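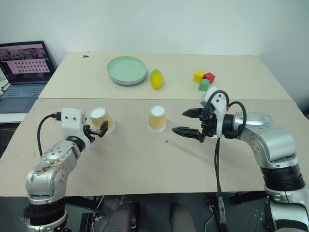 One commenter on our earlier note wrote that a cover of any kind was a waste of effort with semi-ripe cuttings, and that a shaded bench and a can of water twice a day had always given her enough plants. Several replies agreed with her. Others said that their losses came in the first days after sticking, and that an open bench was the reason. The trial reported in this section was set up to compare the two practices on the same material.

Figure 2. Paper cup, inverted, with the rim at the bottom.

Home | Issues | Articles | For Authors | Contact

Filed under: Propagation, Woody Ornamentals, Cuttings

3.2 Effect of individual covers on semi-ripe cuttings

Cuttings were taken in July from stock hedges of box, escallonia, and Portuguese laurel at the Plesham nursery. Shoots were collected early in the morning, when the leaves were firm, and were kept in damp sacking until they were prepared. Each cutting was trimmed just below a leaf joint and the lower leaves were removed. On Portuguese laurel the remaining leaves were cut in half across the blade. Soft tips were pinched out of all three species.

The base of each cutting was dipped in rooting hormone at 1,000 parts per million and left to drain before sticking. We used equal volumes of sieved peat and coarse sand, watered the day before. There were 99 cuttings of each species, divided equally among three treatments: an open bench under shade cloth, a shared sheet of clear film laid over hoops, and an individual cover placed over each cutting. The individual covers were opaque and were kept on only for the first 15 days. After that the cuttings in this group were treated in the same way as those on the open bench.

Opaque covers were chosen knowing that they shut out light. Cuttings need light to form roots, and we expected rooting to be slower in this group. The question was whether less wilting at the start would make up for the lost growth.

In box, it did not. Box cuttings wilted very little under any treatment, and those under individual covers were the last to root. Their leaves were paler when the covers came off, although most regained their color by September. In escallonia the result was closer. The open bench lost more cuttings early on, mainly from the rows next to the door, while the covered group lost a few later to gray mold. The film gave the most rooted plants and also the most even root systems.

Portuguese laurel was the only species in which individual covers did clearly better than the open bench. Leaf drop on the open bench began in the first week and continued into August. Cuttings that lost all of their leaves did not root. Even here, the film was as good as the individual covers and took much less handling, as each single cover had to be lifted to check the compost.

Mold needs a further comment. Of the escallonia under individual covers, nearly 15 percent showed gray growth at the cut surfaces where leaves had been removed. We had not cleared fallen leaves from this group as often as from the others, and part of the difference may be due to this. The bench was also close to a tap that dripped for part of the trial.

The results agree in general with what the replies described. A grower with a cool, shaded bench and easy species such as box has little to gain from a cover. For large-leaved evergreens some cover in the first 2 weeks is worthwhile, and clear film is the simplest choice. Bottom heat was not used here and is treated in Section 3.3.

We use cookies to remember your reading preferences. Accept | Manage settings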